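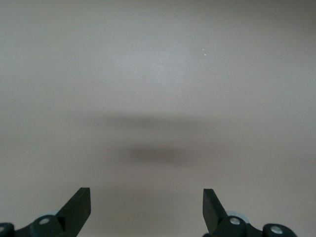

From: Valentin Hoarau
To: Siter Shared Workshop, bench automation list
Date: 9/17/21
Subject: Re: [bench-automation] Finger linkage, revision 3, and use of the gray table

Dear members,

I am replying to the message from Faustine Leblanc, quoted in part below, on behalf of the group responsible for the arm. Her questions are answered in the order in which they were put. Members who have not followed the earlier correspondence will find the drawings in the binder next to the tool cabinet, under the project name Kondness.

> From: Faustine Leblanc
>
> Having read the notes for revision 3, I would ask the group to
> clarify the following before the parts are released for general use.
>
> First, are the finger pivots to be fastened with thread locker, or
> are the screws to remain adjustable? The notes give both
> instructions on separate pages.

The screws at the pivot hubs are to remain adjustable. The page that calls for thread locker was carried over from revision 2 and should be removed from the binder. Each screw is to be tightened until the linkage has no side play, then backed off only as far as needed for the finger to swing under its own weight with the servo horn disconnected. Members are asked to check both sides. A difference in friction between the left and right linkages causes the fingers to meet off center, and this was the source of most of the faults entered in the log for revision 2.

The light blue rings behind the hubs are part of the assembly and must be put back whenever a finger is taken off. Spare rings are kept in the small parts drawer marked Perić.

> Second, the fingers in revision 3 have flat, square tips. Several
> of us had understood that the tips would be rounded or padded.
> Has this been decided?

The square tip has been retained for the present revision. Padding was tried on a spare pair of fingers and interfered with the pickup of thin parts from the table. A member who wishes to fit padding for a particular job may do so on the spare pair, provided that the original fingers are put back at the end of the session and the closing position is checked again.

> Third, what is the recommended procedure for setting the open
> position? I found the controller at a value of 1027 and do not
> know whether this was intended.

The value of 1027 was not intended. It was entered during a test and was not reset, for which the group apologizes. The open position is to be set to 800 in the configuration file and confirmed with nothing between the fingers. The arm should be brought down over a clear part of the table at low speed, the fingers opened fully, and the gap compared with the printed gauge. The same procedure applies after any change of servo.

> Fourth, may the gray table be used for the arm, or is it still
> reserved for the Brosport frame repairs? I would also like to know
> who is to clean it.

The gray table is assigned to the arm until the end of October. The Brosport repairs have been moved to the long bench by agreement with the members concerned. The table is to be wiped at the end of every session by the person who signed for it. Small white specks of dust stand out clearly against the gray in the wrist camera's view, and the part detection script has on several occasions reported them as objects. Until the minimum size setting in the script has been corrected, members should wipe the surface once more before starting a run.

The same script is sensitive to the shadow below the arm. With the ceiling lights on, the shadow is soft and wide, and its darker center can be mistaken for a flat part. The threshold supplied with revision 3 allows for this. It should not be changed without a note in the log, and desk lamps should not be placed on or beside the table during a run.

> Finally, may the printed parts be reproduced by members at home?

They may. The files are in the shared folder, and 12 sets have been printed in the workshop to date. Members printing at home are asked to use the settings supplied with the files, to mark the inside of each link with the revision number, and to report any part that does not fit. Screws are not supplied.

Corrections to this message should be sent to the list so that the binder and the shared folder can be amended together.

Yours sincerely,

Valentin Hoarau
For the bench automation group
Siter Shared Workshop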